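Home | Diary | Notes | Kit list | About

Last updated Jun 9, 2026

Rules for the kitchen arm, day one of reading them

Read the whole of the Hinell handbook on the train, which was a mistake, as I arrived cross. It is 181 pages. The part that deals with an arm working on an ordinary kitchen counter takes up 3 of them, and one of those is a table of definitions. "Domestic surface" is defined as a surface of a domestic kind. I underlined it and then felt petty.

I have been asked to say whether we should adopt it at the Drovholm kitchen as it stands. Tien-fu Mak thinks yes. Tien-fu usually thinks yes to anything that arrives already bound. My own view, before I'd seen a single thing move, was that most written rules for this sort of work are written by people picturing a cage, a painted floor and a conveyor, and that somebody later does a search for "workcell" and types "kitchen" over the top. I tried to put that to one side. I don't think I managed it.

Tadeusz Sikora had the arm session in hand and let me sit with the handbook open on my knee and be a nuisance. He is patient about it. I read out a clause, he told me what it would mean in practice, and I wrote down whichever of us sounded less sure.

The first one we got stuck on was clearance. The handbook wants the working area "free of items not required by the task". Fine in a test hall. A kitchen counter has things along the back of it because that is where people keep things, and if you strip it bare you are testing the arm on a shelf. Tadeusz says the teams who follow the clause to the letter end up with lovely results that fall over the first time there's a jar where no jar was planned. I said that sounds like an argument for a better clause. He said it was an argument for ignoring this one. We left it there and I have put a question mark in the margin.

I did two headings' worth of proper notes after that, copied in below from the pad more or less as they stand.

Reach and what's in the way

The rule (4.2 in the Hinell numbering) says the arm must keep "a safe margin" from fixed and unfixed objects. No margin is given. I asked Lundora about this in April, as they had a hand in the draft, and was told the margin should be "appropriate to the hazard", so now I have two phrases where I had one.

What I'd want is something a tired person can check by looking. Which things on the counter may the arm pass over, which must it go round, and which shouldn't be there while it is powered. A canister is one sort of problem. A toaster is another, with a cord and slots in the top and possibly some heat left in it, and a cloth lying on top of a toaster oven is a third. The handbook treats all of them as "items". I would at least split off anything that heats and anything that hangs or drapes.

Also the rule talks about the tip of the tool all the way through, as though the tip were the whole machine. The wide part is what worries me. A rail that sticks out sideways will meet a drawer front long before the tip gets anywhere near it, and cables follow along behind wherever they please. I want the margin taken from the widest part of whatever is bolted on, cables included.

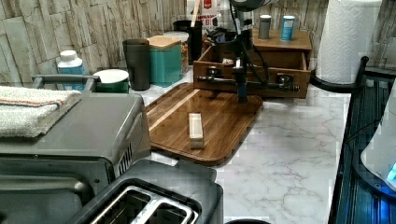

Drawers and anything that opens

Nothing in the handbook at all. I went through the index twice: doors, lids, drawers, hinges, no. The wooden organizer had its drawer pulled out towards the front, just behind the cutting board, with a few dark bits in it, and the rail was stretched across in front. An open drawer changes the shape of the space. If the clearance was checked with it shut, I don't see how the check still counts.

Tadeusz's rule is that any moving part of the furniture gets written on the sheet as open or shut before the session starts, and if it changes, you stop and write it again. He admits people skip the second half. I like it anyway, and it fits on one line.

We argued a bit over whether the task object should have its own rule too. The little pale block of wood on the board is about as harmless a thing as you could ask an arm to deal with. The handbook, though, makes you fill in the same form for it as you would for a knife, 669 words of form before you've written anything (I pasted it into a counter at lunch, out of spite). I know what happens with forms like that. By the second week everyone copies yesterday's. Then the day somebody does swap the block for something sharp, the form says block.

Tien-fu rang while we were on this and I read him the form. He said the length shows they took it seriously. I said the length shows they were paid for it -- which was unfair, and I've no idea what they were paid. He wants to know by the end of the month whether we'll sign. There is a fee of 700 for the licence and the badge, and he is keen on the badge. Tang have one on their door, apparently. I asked what Tang changed about their work to get it and he didn't know.

What I'm going to send back

Not a yes. I'd adopt the stopping rules, which are short and clear and which Tadeusz follows already. I'd adopt the bit about one person being in charge of the stop button and saying so out loud. The reach section needs rewriting from the widest part outwards. Drawers need a line. The form should come in two sizes, and the shorter should fit on a card.

I should say what would change my mind, otherwise I'm only grumbling. If Hinell could show me near misses before and after, from a kitchen with the usual clutter left in it, I would read those with real interest. The handbook has a section called "Evidence of benefit" and it consists of a paragraph saying benefits are expected.

Tadeusz read my notes over before I left and crossed out "spite". I've put it back in here.

Still to do: find the Lundora email and see whether they ever said who tested the draft, and on what. Ask Tien-fu if the fee is yearly. Return the handbook, or own up to the underlining.

Contact | © Drovholm kitchen diary | Back to top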